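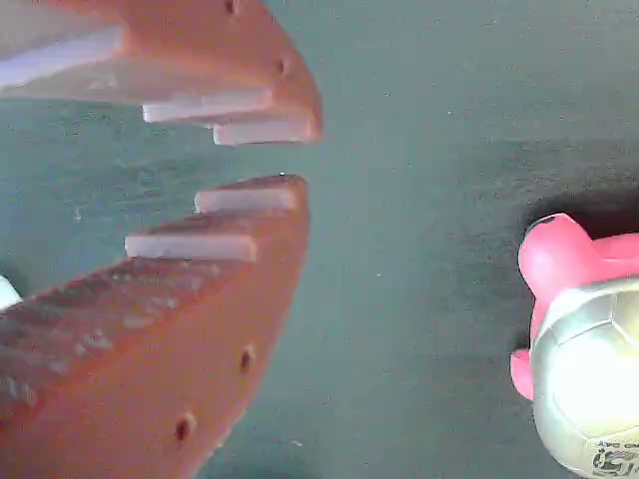 Week 4: Queues, backpressure and the art of saying no

Reading before the lab: the queue chapter in the course pack, plus the README for Skukberg, the small job runner we use all term. The README is short. It is also out of date in the section on timeouts, so trust the notes below when the two disagree.

Why we put a queue in at all

Last week the front end of our sample application called the thumbnail service directly and waited for it. When the service was slow, the front end was slow, and when the service fell over, the front end fell over beside it in sympathy. The usual cure is to put a queue between them. The front end drops a job in and goes back to its life. A worker picks the job up when it can.

This buys you two things. Short bursts get smoothed out, and a worker can be restarted without the user seeing an error page. It does not buy you capacity. Students lose more marks on that sentence than on any other in the module, so please read it again at a reasonable hour.

The arithmetic

Suppose jobs arrive at 106 per second and the workers together finish 81 per second. The queue grows by 25 jobs every second. If it is allowed to hold 1,000 jobs, it goes from empty to full in 40 seconds. A bigger queue takes longer to fill, during which time everybody's dashboard looks lovely.

Now look at waiting time. A job that joins at the back when the queue holds 1,000 has 1,000 jobs ahead of it, and at 81 per second that is a wait of a little over twelve seconds. If the user's browser gives up after ten, the worker is spending its day making thumbnails for people who have left. Throughput on the graph is perfect. Useful throughput is zero.

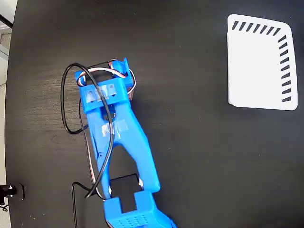
So the length limit on a queue should come from the longest wait anyone will put up with. Work backward: acceptable wait in seconds, multiplied by jobs finished per second, gives the limit. Two seconds of patience at our rate is 162 jobs. Most default settings are far more generous than this, and a few have no limit whatsoever apart from the size of the disk.

What to do when it is full

Block the sender. The sender waits until there is room. Fine inside a batch pipeline, where nothing upstream is in a hurry. Risky behind a web server, where each blocked request holds on to a thread and memory.

Reject the new job. Return an error straight away, preferably one that says "try later" (HTTP 503 with a Retry-After header, or 429 if one particular client is the problem). This feels rude and is usually the kindest option.

Drop the oldest job. Sensible for data that goes stale, such as position updates or sensor readings. A terrible idea for payments, as a moment's thought will show and as one submission per year demonstrates in code.

Whichever you choose, write it down in the design document. "We assumed it wouldn't fill up" is a choice as well, and it will be graded as one.

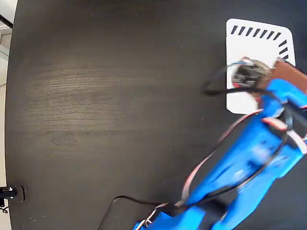 S. Aliyu
Lecturer in Distributed Systems, Zostimstead College

Retries, or how to make it worse

A rejected client will try again. If every client retries immediately, up to 4 attempts each, an overloaded service can be handed four times its original load at the exact moment it asked for less. The standard defenses:

Exponential backoff: double the wait after each failure, up to a cap.

Jitter: add a random amount to each wait, so that clients who failed together don't all come back together.

A retry budget: let retries make up only a small share of total traffic, and give up once that share is spent.

Retry at one layer only. If the browser, the gateway and the worker each make 4 attempts, a single click can turn into 64 calls to the database. Count the layers in your own project before the lab – there are generally more than you remember writing.

Jobs that run twice

Skukberg hands a job to a second worker if the first hasn't acknowledged it in time. The first may still be busy, and both will then finish. Your handlers must be safe to run more than once with the same input. Give each job an ID when it is created, store that ID along with the result, and check for it before doing anything that costs money or sends email.

For the lab

Use the Drorness cluster, under your own login. Start the load generator at the low setting and record queue length, oldest job age and rejection count. Raise the load until rejections appear, then switch retries on without jitter and record the same figures again. Bring both plots. If your plots are identical, check that retries are really switched on, as the flag is spelled differently in the config file and on the command line. This was reported in March and remains in the queue.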